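The Dodulari Household Bucket, Pale Green

Household > Buckets and Basins 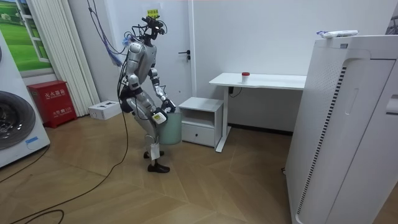
The pale green bucket on the move, held by the rim.

We have sold a lot of buckets over the years at Plotutar, and I'll admit the Dodulari is the one I keep taking home. It's a plain round plastic bucket in a soft, see-through sort of green, with a mouth that opens out slightly at the top, and it has become the bucket that lives beside my back door, goes out to the tomatoes in the morning and ends up full of wet bathers by the afternoon.

The colour is a favourite with customers, and I understand why. You can see from the side how full it is, which is handy when you're filling it at a laundry tub with a high lip and can't quite get your head over the top. It's also a gentle enough green that it doesn't shout at you from the corner of a small flat (Mamta Prajapati, who looks after our orders, keeps two of them in her bathroom and swears they go with her towels).

The flared opening makes it easy to tip a mop in, or to pour out over a garden bed without most of it going down your leg. Fill it to a sensible level if you're carrying it any distance. A full bucket is heavier than you remember, and we'd sooner you made an extra trip than hurt your back. Hold it close in front of you with a hand on either side and it travels very nicely down a hallway.

What people use it for

Mopping, of course, and soaking school shirts. Hjalti Baldursdóttir wrote to tell us hers is for clothes pegs and nothing else, and Vinh Diệp washes the dog with his, out on the driveway. I've had mine under a leaking tap for longer than I should confess to. It also makes a good toy bucket for the lounge room, as you can tell from the outside whether the missing dinosaur is in there.

Looking after it

Wash it with warm water and a bit of dish soap, rinse it well and turn it upside down to dry. Please don't pour boiling water straight into it. If it's going to live outside, find it a shady spot, as a whole summer of direct sun is hard on any plastic. Labels come away more easily after a good soak in warm water, and a dab of cooking oil will shift whatever glue is left behind.

Ordering

Item number: 549
Colour: pale green
Sold: singly, or in a stack of 3
Usual dispatch: some 10 days from order

The stack works out a little cheaper per bucket and is the better choice if you're setting up a new place or a classroom. They come nested together, and if they've settled in tightly, a gentle twist will part them.

We were out of them for most of March and had a good many kind emails asking when they'd be back. They're on the shelf again now. If you'd like to collect in person, leave a note with your order and Hòa Khổng will put one aside for you at the front counter.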